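Ticket: Treltar recorder drops the right hand partway through a take
Opened by: Usha Panicker
Project: Bikon, mug and basket task
Station: 5
Status: open, workaround in place

OK, starting a log on this one before I lose track of what I've tried. When I record the mug and basket task, the right-hand stream stops partway through the take. The left keeps going, the recorder stays green, and I only find out when I open the saved file and the right track is shorter than the left. Hema Pisharody saw the same thing on Monday and figured it was a full disk (it wasn't, I checked, there's loads of room).

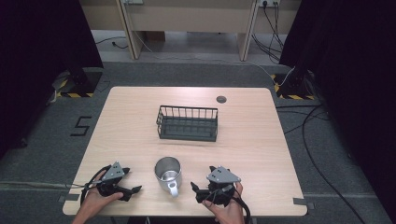
The right-hand dropout happens with either of us recording, so I don't think it's a matter of how I hold the thing. My first suspect was the cable. Both grippers are wired, and with the mug between them and the basket farther up the table, the right cable trails straight down off the near edge while the left one loops out to the side. I figured I was leaning on the right one! So I taped it out of my way and did a few more takes. Same dropout. Then I swapped the cables left for right, and it was still the right hand that died, which pretty much clears the cable itself.

Things I tried after that, in order:

Restarted the recorder. Fine for two takes, then back.
Moved the right gripper to a different port on the Hegde hub. No change.
Turned off the live preview. Longer before it dropped, but it dropped.
Recorded the right hand alone. Never failed, and I let it run 300 seconds.

That last one got me excited, because it smells like the two streams fighting over something. Aravind Nadar asked for the recorder log, so I attached it. Line 528 is where it goes wrong: "buffer wait, channel R," over and over until I hit stop.
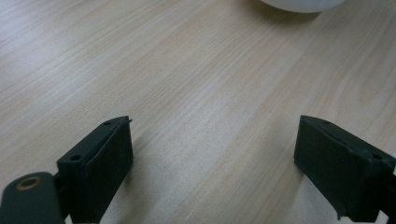
Page last changed: Monday, 4:10 PM by upanicker

Update from this afternoon. Aravind thinks both channels share one write buffer and the left always gets first dibs, so when things get busy the right one starves. He had me drop the preview rate and set the take limit to 90 seconds. With both of those in, I got through the rest of the afternoon without a short track. I don't love the limit (the slower people on the team need longer than that to get the mug into the basket, and I'd hate for us to end up with only the speedy examples), but it gets us recording again.

Now for the part I'm less sure about, which is what to do with the takes we already have. Prakash Shenoy wants to keep every one where the left track is whole and trim them to where the right stops. My worry is that trimming cuts off the put-down, and that's the bit the model is worst at already. We'd be handing it a big pile of pick-ups with no endings. 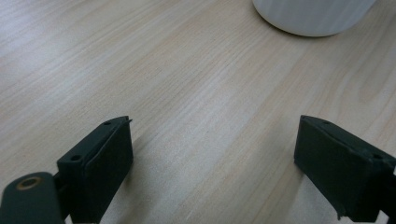
What I'd like to do is mark the short ones as partial and leave them out of training for now, but keep the files. If Brostbridge sends us a fix for the buffer we can redo the mug takes pretty fast anyway, the setup is easy once the station is calibrated. Indira Nadar, this one's your call, so could you say yes or no on the ticket before anyone runs the cleanup script?

Still to do:

Compare track lengths on everything recorded in May. I have a little script for it, happy to share, it's ugly.
Ask Brostbridge if the recorder can beep when one channel stops. A green light with half the data missing is no use to me.
Try the Hegde hub from station 2 over here, in case ours is just tired.

I'm leaving this open until I've heard back from Indira and had a full morning with no short tracks.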